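Minutes of the Drandville Miniatures Club, May 2, 2022

I'm taking the notes again, so you get them my way, which means in the order I remembered to write things down. Seventeen of us made it, and we started late while the extra chairs got carried up from downstairs.

**Last meeting's minutes**

Approved with one fix. I had written that the Calora kitchen was 1:24 scale and it's 1:12. I know, I know. I was holding it in my lap at the time!

**Money**

We have 3,000 dollars in the account before the hall rent goes out. The raffle at the spring open house did nicely and the hand-braided rug set was the big draw, so if you made one of those little rugs, thank you, and please make more. Dues are still coming in. If you paid me in cash at the open house and didn't get a receipt, tell me and I'll write you one.

**The Jacobs house**

We spent most of the evening on this. For anyone who missed last time, the Jacobs house is the big three-story one with the wraparound porch that was left to the club over the winter, and we still have to decide how far to go with it. One side wants it cleaned and left alone, faded wallpaper and all. The other side (my side, I admit it) would like to at least put the porch railing back and get the front door to close. We went back and forth for a good long while and people were very nice about it, mostly.

What we agreed on: no paint gets stripped anywhere. Loose wallpaper gets tacked back down with wheat paste, and we test the paste in the attic first, where it won't show. The railing can be replaced as long as the old pieces are bagged, labeled and kept with the house. The motion passed with 2 against. 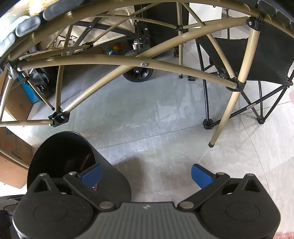 The furniture from the house is the next headache, and I brought my list. There are 44 pieces, counting the piano stool but not the piano, which I've put down separately because the lid came off in my hand. Sorting will be in the back room, on the tables, with the lamps pulled over. The floor in these photos is pale gray tile, and you all know how a white porcelain doorknob disappears on that kind of thing, so I'm asking everybody to put a dark towel down under their chair before opening a single bag. Scraps of packing paper get unfolded and checked before they're thrown out. I once found a whole set of fireplace tongs in a wad of tissue and I have never gotten over it.

Somebody asked whether the dining chairs are worth re-caning. I said yes, somebody else said leave them, and we're putting it off until we've seen all of them side by side.

**June trip to Flondstead**

The toy museum at Flondstead will open the upstairs cases for us, which I'm so excited about that I forgot to write down the parking instructions. I'll call and get them again. We're carpooling from the lot behind the hall. Bring lunch, a sweater and a magnifier if you have one. No flash upstairs.

**Odds and ends**

- The lending library is missing both books on miniature upholstery. Please look on your shelves.
- The swap table was a bit of a mess last time, so prices go on stickers from now on.
- The shingle workshop is moved to the fall, and the sign-up sheet is in the blue folder.
- Whoever left a tin of tiny brass hinges by the coffee maker, I have it at my house.

We wrapped up when the coffee ran out. Next time we'll start with the dining chairs, and I'll bring the piano lid and the good glue.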